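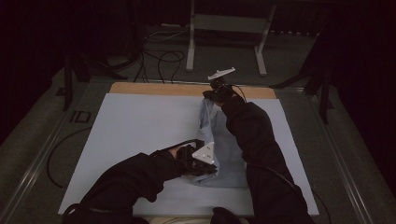 # Jaditz takes Gullura folding cells out of automatic mode after arm position fault

**For immediate release. Worudley, September**

Jaditz has asked all customers using its Gullura garment folding cell to stop running the cell in automatic mode until a software update has been installed and checked. The request covers all 206 cells now in service.

The company acted after 2 incidents in which a robot arm moved lower than it should have during a fold and pressed against the work table. In one of them, an operator's hand was bruised. The operator was seen by a nurse on site and went back to work on the next shift. No other injuries have been reported to Jaditz.

The fault is in software release 97. Cells running any earlier release do not have the fault, but Jaditz is asking those customers to stop automatic work as well while their software version is confirmed. Release 100 corrects the fault and is available now.

"A person got hurt using our equipment, and we are sorry," said Orsolya Gál, managing director of Jaditz. "We would sooner have a customer folding by hand for a few days than have a cell running that we can't vouch for. If you have a Gullura and it is in automatic mode as you read this, please switch it over."

## What happened

Both incidents took place at the garment finishing plant run by Vörös, which folds and packs knitwear and underwear.

In the first incident, a cell was folding sleeveless tops when the left arm went down too far at the start of a fold. The fingers pressed into the table surface and one rubber finger pad tore away from its mount. The cell stopped on its own. The shift team replaced the pad, ran the cell empty for several cycles and put it back to work. The event was entered in the plant's log as a worn pad and was not reported to Jaditz at that time.

In the second incident, on another cell on the same line, an operator was straightening a garment that had been laid down crooked. The cell was in its assisted mode, which lets a person reach onto the table while the arms are held at a set height. When the operator pressed the resume button, the right arm dropped below that height before the operator's hand was clear, and the side of the gripper pinned two fingers against the table. The operator's coworker pressed the emergency stop and the arm was lifted by hand.

Vörös shut down its folding line within minutes and called Jaditz. The line stayed down while engineers from both companies looked at the cells.

"Our people did the right thing in stopping the whole line," said Attila Veres, plant manager at Vörös. "I wish we had made the phone call after the first one. A torn pad is a common thing here and it was treated as a common thing. We have changed what gets reported and to whom."

## The cause

Gullura learns how to fold from recordings made by people. A demonstrator works at a table with a gripper in each hand and handles real garments, lifting, spreading and folding them. Each hand-held gripper carries a white plate with reflective dots. A motion tracking system follows the plates and stores where each gripper was at every moment. Those recordings are then used to train the software that moves the arms on the customer's cell.

Jaditz traced the fault to one of the hand-held grippers used for recording. The clamp that fixes the tracking plate to the gripper had worked loose, and over time the plate had tipped backward by a small amount. The tracking system still saw the plate clearly and gave no warning. It worked out the position of the fingers as if the plate were straight, so the fingers were recorded lower than they had really been.

The error was small at the start of the recording work and grew as the clamp loosened further. Thin garments were affected most, as the fingers have to come very close to the table to pick up a single layer of cloth.

Recordings made with the loose plate were included in the training of release 97. On most folds the arms made up for the error by feel, and the fold looked normal. On some folds they did not.

A second problem made the first one worse. The height limit in assisted mode should be a fixed value, measured from the table when the cell is set up. In release 97 the limit could be moved by the software if the learned motion asked for a lower starting point. That change was made to cut down on false stops. It passed review at Jaditz and it should not have.

"There are really two faults here and the second one is the one that bothers me," said Andor Katona, head of engineering at Jaditz. "Bad recordings will happen. The height limit is supposed to be there on the day they do. We let a learned motion move a safety limit, and that is a mistake in how we work, on top of being a mistake in the code."

## Why testing did not find it

Every release is tested on a bench cell in Worudley before it goes to customers. The bench cell has a padded table surface, and the padding gave way under the fingers enough to hide the extra travel. Force readings from the test runs were a little higher than in earlier releases but were inside the allowed range, and they were passed.

The hand-held grippers were checked against a reference block at the beginning of each recording project. They were not checked again until the project ended. The gripper with the loose plate passed its first check. By the time it failed the closing check, the recordings had already been handed over for training, and the failed result was filed without anyone going back to the recordings it applied to.

Thérèse Beaulieu, who leads the recording work at Jaditz, said the check itself takes very little time. "You set the fingers on the block, you read the number, you write it down. We do it now before each garment type and after each garment type, and if the two numbers don't match, everything in between is thrown out. We also threw out all the thin-fabric recordings from the period in question, including ones that were probably fine. We are making them again from the beginning."

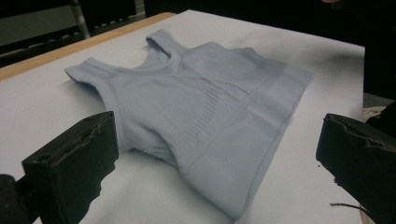
*A sleeveless garment laid flat on white paper, with the fingers of a hand-held gripper open on either side.*

## What customers should do

Customers with a Gullura cell are asked to take the steps below.

1. Switch the cell out of automatic mode. Do not use assisted mode.
2. Read the release number on the start screen and send it to Jaditz support along with the cell's serial number.
3. Look at all four finger pads. Report any that are torn, loose or flattened at the tip, and any that have been replaced since release 97 was installed.
4. Look at the table surface for dents or rub marks under the usual pick-up points.
5. Install release 100 and run the table height check with a Jaditz technician on the phone or on site. The update will not let the cell start until the check has been done.

Manual jog mode may be used for moving the arms clear of the table. The cell must be fenced off while this is done, even if the line does not normally use a fence.

Jaditz will replace damaged finger pads and table surfaces at no charge. Customers who have a bench cell for their own training or testing should treat it the same way as a production cell.

## What is different in release 100

The height limit in assisted mode is once again a fixed value. It is stored in the safety controller, where the learned software cannot write to it. If an arm reaches the limit, the cell stops and stays stopped until a person resets it at the main panel. The resume button on the side of the table no longer clears this kind of stop.

The arms also start each fold more slowly. Customers will see fewer garments per hour, most of all on thin knits and on garments with narrow straps. Jaditz expects to win back some of that speed when the new recordings have been made and tested, but has not set a date and will not be giving one in this release.

Some customers may also see more false stops, mainly on tables that are not level. The height check will flag these tables during setup.

## Changes at Jaditz

Any change that touches a safety limit now needs the written approval of the product safety lead, Magdolna Virág, who does not report to engineering. Release testing is done on a bare table as well as the padded one. A failed check on any recording tool now blocks every recording made since that tool's last good check.

The clamp on the hand-held grippers has been replaced with a keyed mount that fits in a single position and is held by a screw. Older clamps have been taken out of use.

"We are going through earlier releases with the same questions in hand," Virág said. "So far we have not found another case of a limit being moved, and the work is still going on. If we do find something, the customers will hear it from us the same day."

Jaditz has given its findings to Vörös and to the workplace safety inspector for the district. The inspector's review is open, and Jaditz will not comment on it until it closes.

## Contact

Customers can reach Jaditz support at the number on the cell's main panel. The line is staffed from 6 a.m. to 10 p.m. until all cells have been updated. Outside those hours, calls go to the engineer on duty.

Press questions should be addressed to Orsolya Gál at the Jaditz office in Worudley.

## About Jaditz

Jaditz builds folding and handling equipment for garment finishing plants. Its main product is the Gullura cell, a two-armed machine that folds knitwear, underwear and light tops. The company designs, assembles and tests its cells in Worudley.

\###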